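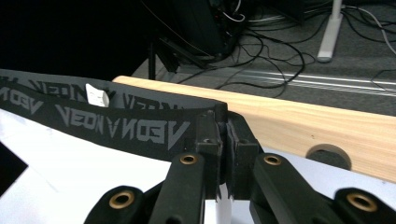
Black elastic strap, gray VEON lettering

Clitholm Parents Group, minutes, 25 January 2024

In: Seema Bajpai (chair), Mohit Thakur, Mieke Dierckx, Pankaj Sachdeva (notes). Rajkumari Goel sent apologies.

Last minutes ok'd, no changes.

Spring fair: moved to May. Mieke to ask school re hall, 65 tables max. Seema wants bake stall by the door agian, agreed.

Money: $318 in acct. Target 1000 by fair.

Crossing on Odukoya Rd: still no reply from city. Mohit to call, then write.

AOB: 5 coats left in lost propery, goin to charity if not claimed.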